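The Gray Cloth and the White Table

In February I changed my desk for a place at a shared table, and since then I think about cloths more than I expected. A shared table belongs to everyone for the day and to no one in the evening. Somebody must wipe it, and somebody must fold the cloth afterwards.

At Vemside, where I now work three days in the week, the rule is written on a card of 10 lines. Seven of them are about the table. Cups go back before lunch. Crumbs are wiped toward you, never toward your neighbor. The cloth is gray, because gray is what the shop had, and it must be folded in three when you leave it.

I grew up with another method. My grandmother folded every cloth in four, corner to corner, and she pressed the fold with the side of her hand. When I lived one year in Guimarães, a town which takes its linen seriously, my landlady rolled hers like small bread and stood them in a drawer. Both women were sure that the other way would ruin the fabric, although they never met.

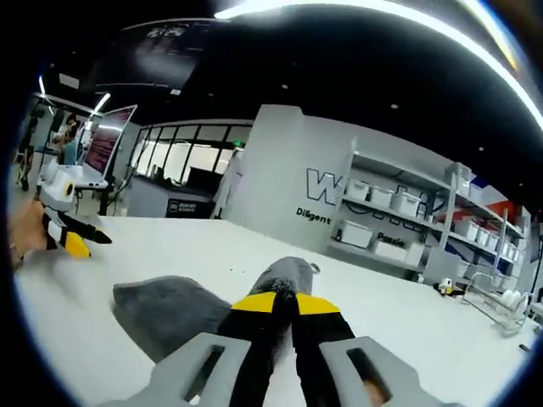
The fold in three has one good quality, it dries quickly over a rail. The fold in four looks better on a shelf, but the middle stays damp if you are in a hurry. I tried both during 14 days at home, with cloths from Skaretau that cost me 80 crowns for the pack, and the rolled ones were the first to smell. I am sorry to write this about my landlady's drawer.

A large white table makes all of this more strict. On dark wood you can leave a coffee ring until tomorrow. On white you see it from the door, and you also see who was sitting there. For this reason I start at the far side and pull the cloth in long lines to the near edge, then I turn it over and go once across. A soft cloth likes to gather under the fingers, so I lay it flat first and smooth out the corners before I fold.

The storage company Itness sells a box for folded cloths with a divider inside. I bought one and returned it. A plain bin with a lid does the same work, and you can read the label on it if you write large enough.

My own cloths are still folded in four. At Vemside I fold in three, as the card says, and on Fridays I take the whole pile home to wash.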